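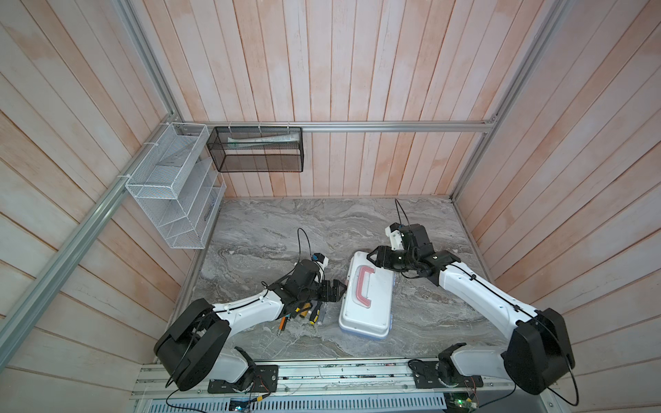
Hazel Blackwood has spent most of the year teaching two robot arms to put things away. She runs data collection at Gilix, where the job is to produce recorded examples that a learning system can copy from. I talked to her between sessions, while Ketill Ingvarsson was resetting one of the cabinets.

The current task is called Tresora. An operator moves a pair of leader arms by hand, the arms in the cabinet follow, and every joint position and camera view gets saved. One run from start to finish is an episode.

"People think the recording is the work," Blackwood said. "Most of the day is resetting. You put the case down, you put the tools down, you check that you didn't put them where you put them last time."

The case is white plastic with a red-and-white handle on the lid, and it lies flat on the floor of the cabinet between the two grippers. The tools, a screwdriver among them, start off to the left of it. Operators have to vary the layout a little each time.

"If the case is always square to the rail, the model learns that the case is always square to the rail," Ingvarsson said. He keeps a printed sheet of starting layouts, 14 of them, and works down it in order. In March they let operators choose their own. "Everybody chose the same two."

I asked about the walls, which are covered in whitewashed boards with pink showing through. Blackwood said the team changes the backgrounds between cabinets so the system doesn't tie a task to one color of wall. The mesh baskets at the back stay up for most tasks. Sometimes an item in one of them is part of the episode and sometimes it is only there to be ignored.

"A toothpaste tube is a good thing to ignore," she said. "It's light, it's the kind of object the model has seen in other tasks, and we want it to leave it alone when the job is the case."

Subira Odera, who reviews the recordings, is stricter than either of them. She threw out 4 episodes from the last batch of 161. In one, the operator had paused for a long time with the left gripper over the tools. Nothing was dropped and the task got done.

"But a pause is an action too," Odera said. "The system will learn to stop there. I would take a clumsy run that keeps moving over a neat one with a hole in it."

She keeps fumbles if the operator recovers. A slipped handle followed by a second try is useful – the system needs to see what a second try looks like. What she won't keep is a run where the arms bump each other, even lightly.

New operators train for a week before any of their episodes count. Blackwood said the hardest habit to break is using only the right arm.

"You tell them there are 2 arms and they nod, and then the left one sits there all morning."

The next task, Sulix, uses the same cabinet with a different floor. Ingvarsson had not started on the layouts yet.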